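How Food Gets from a Factory to Your Store
A guide for young readers from the Premero Food Learning Center

Every package on a store shelf has made a journey. Some foods travel only a few miles. Others cross an ocean. Many people and companies share the work of moving them, and one of the most important is called a distributor.

What is a distributor?
A distributor is a company that buys food from the people who make it and sells it to the stores, schools, and restaurants that need it. The maker of the food is called the manufacturer. The store is called the retailer.

Suppose a company named Grinach makes soup from beans and carrots. Grinach is good at cooking soup, but it owns only 2 trucks. It cannot visit every town. Grinach signs an agreement with a distributor named Mavromatis, which has many trucks and already visits 146 stores.
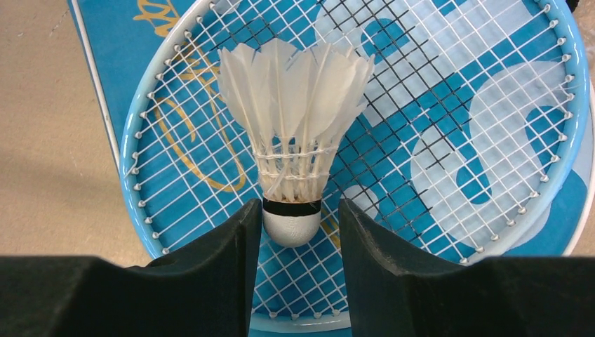 Photo: Premero Food Learning Center

What is in the agreement?
An agreement is a set of promises written down and signed. In our soup story, Grinach promises to make enough soup each month. Mavromatis promises to store it safely and deliver it on time. The agreement also says how much Mavromatis will pay for each case and how long the promises will last. This one lasts five years.

Sometimes companies say they have an "agreement in principle." This means they agree on the main ideas but are still working out the details. The final papers have not been signed yet.

Where does the food wait?
Between the factory and the store, food often stays in a large building called a warehouse. Dry foods, such as rice and crackers, are kept on tall shelves. Milk, cheese, and fresh vegetables go into cold rooms. Frozen foods need rooms that are colder still. Workers check the temperature many times a day and write it down.

Each case has a code printed on its side. A worker scans the code, and a computer records where the case is. Cases with the earliest dates are sent out first. Workers call this rule "first expired, first out."
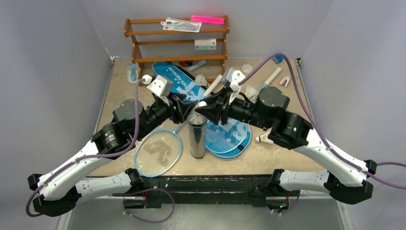 When a store begins to run low, it sends an order to the warehouse. A store in the town of Rorcombe might order 87 cases of soup on Wednesday afternoon. Workers gather the cases that evening, stack them on a flat platform called a pallet, and wrap the stack tightly so that nothing slides. The truck leaves before sunrise.

Who pays for all of this?
The price of a can of soup includes the cost of the beans, the cooking, the can, the warehouse, the truck, and the store. Each company in the chain adds a little to the price to pay its workers and its bills. If fuel becomes more expensive, the price of the soup may go up too.

Words to know
Manufacturer: a company that makes a product.
Distributor: a company that moves products from makers to sellers.
Retailer: a business that sells products to shoppers.
Warehouse: a large building where goods are stored.
Pallet: a flat platform used to stack and move goods.

Try this at home
With an adult, choose a package from your kitchen and read the label. Find the place where the food was made and look for it on a map. Then draw the path you think the food followed to reach your home.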